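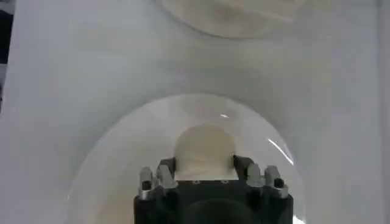

Robot arm club takes on the washing-up, slowly

2nd March

Students at Fendale College have spent most of the winter teaching a robot arm to tidy up after a meal that never took place. The college's automation club is entering the kitchen class of the Darcombe Schools and Colleges Robot Challenge in April, and has been practising after lessons in a first-floor room that used to be for textiles and still has the best sockets in the building.

The kitchen class is new this year. Until now the Darcombe event has been about moving wooden blocks from one tray to another, which robots are rather good at and spectators are rather bored by. The organisers have decided that the public would sooner watch a machine deal with bowls, lids, cloths and sponges. Teams will have 10 minutes to work through a set of jobs drawn from a list published in the autumn. The list includes lifting a soft object without dropping it, wiping a marked patch of worktop, putting a lid on a bowl and, for the ambitious, taking the lid off again.

Fendale's entry is called Memason. The name was arrived at by a vote, and the members who voted for something else have not entirely let it go. It is a table-mounted arm on a secondhand base, with a gripper the students have rebuilt twice since September and a small camera fixed near the wrist so that it can see what it is about to pick up. The club's view is that seeing is the easy part. Soft things squash, and a squashed thing is a different shape from the one the camera saw a moment ago, so a grip that was sensible on the way down can be quite wrong by the time the fingers have closed.

Clear plastic and glass have been the other headache. Memason's early attempts at anything see-through treated it as though it wasn't there, with the results you would expect. A pale bowl on a pale worktop is not much better. One of the second-year students has rewritten the part of the program that looks for edges and now gets it to hunt for glints and reflections as well, which works nicely until somebody opens the blinds. A notice on the window asks people to leave them alone. It has been signed by several people, at least one of whom opened them the next day.

The club trains the arm by guiding it through each job by hand, over and over, and then letting it have a go on its own. Members take turns, an hour at a time, and keep a logbook. The target for each job is 200 guided runs before the arm is trusted with a solo attempt, and the sponge job is the first to have got there. The logbook makes odd reading. Entries from November are full of plans and diagrams. By January most of them say "sponge again" and a time.

Progress has been real all the same. In the club's latest full practice Memason finished the wiping job inside the limit and picked up its sponge at the first try more often than not. Lids remain a weakness. The rules say a lid counts as on if it stays put when the table is knocked, and Fendale's lids have tended to be on in a looser sense. The students have asked the organisers how hard the knock will be and have been told "normal", so they have been practising with a range of elbows.

Money has come mainly from the club's own efforts, helped along by Iordache, the engineering firm on the Darcombe road, which has machined a set of replacement finger parts and let two groups of students come in to see them made. The firm has also lent a bench supply, on the understanding that it comes back. A cake sale before Christmas paid for motors. It would have paid for a spare as well, but a good deal of the stock was eaten by the club.

Anyone wondering what all this is for may like to know that the college takes it quite seriously. Time spent on the project counts towards the practical part of the engineering course, and the written reports are marked like any other coursework. The reports have to explain what went wrong and what was changed, and the department says it has never before had to ask students to make that section shorter.

There is some local pride at stake too. Fendale has entered the Darcombe event every year it has been held and has yet to finish higher than fourth. Last year's team was lying second until its robot put a block neatly and confidently into the tray belonging to the school next to it. The judges gave the point to the other school, quite rightly, and Fendale has since painted its own tray orange. Trays are not used in the kitchen class. The orange one is coming along anyway.

Almost 30 teams are expected at Darcombe Leisure Centre, split between the kitchen class and the old block-moving class, which is carrying on for younger pupils. Doors open to the public in the morning and entry is free, though the café will be shut for part of the day so that its tables can be borrowed. Visitors are asked not to lean on the barriers or use flash photography, the second request having been made by several teams and by Fendale in some detail.

Before then the club is holding an open practice at the college for families and for pupils thinking of joining next year. Memason will attempt the sponge, the wipe and, if the light is kind, a lid. Visitors who would like a turn at guiding the arm can put their names down at reception. Long sleeves should be rolled up and the blinds will be staying shut.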